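Skovent two-seat sofa in gray: review after five months
Reviewed by Valentin Marti

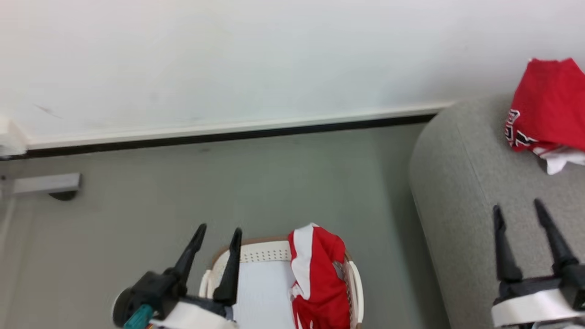 I bought the Skovent for the small room off our kitchen, where the laundry gets sorted and where guests sleep if they don't mind bending their knees. The old sofa was a hand-me-down with square wooden arms, and I had bruises from it. I wanted something gray, not too deep, and under 400 dollars. The Skovent was 391 with delivery, so it just made it.

It came in two boxes in July. The seat is one box and the arms, back and feet are in the other. The instructions are drawings only, and step 4 shows the left arm going on in a way that is impossible unless the back is still off. I had to undo four bolts and start that step over. Allow two hours if you're alone. The Allen key in the bag is soft and rounded off before I was done, so use your own.

The fabric is a fine weave and feels a little rough on bare arms for the first few weeks. It has softened since. It picks up lint from towels, but a damp cloth takes that off in one pass. Coffee was harder. I got most of it out with dish soap and cold water and there is still a faint ring on the seat if you know where to look. The covers on the seat cushions zip off. The covers on the arms and back don't, and I wish the product page had said so.

The rounded arms are the best part of it. You can lean on them, sit on them for a minute to put on socks, and walk past them in the dark. The downside of the shape is that nothing flat stays on them, so a mug or a phone needs a table. Shirts and other clothes do stay put on the top corner, and in our house that is where they go between the basket and the closet.

Seat comfort is on the firm side. For folding laundry or reading for an hour that suits me fine. For a whole movie I'd want another pillow behind my back. My sister slept on it for two nights and asked for the air mattress on the third.

It has no wheels and it's heavier than it looks. On a smooth floor it slid back a little every time somebody dropped into it, until it met the wall. I put felt under the back feet and rubber pads under the front ones and it has stayed where it is. The pads were 8 dollars at the hardware store.

I also looked at the Ponov, which is softer and has covers that all come off, but it's deeper and would have blocked the door. If you have the space, try that one first. For a narrow room where the sofa is mostly used for chores and short sits, I'd buy the Skovent again.

Rating: 4 out of 5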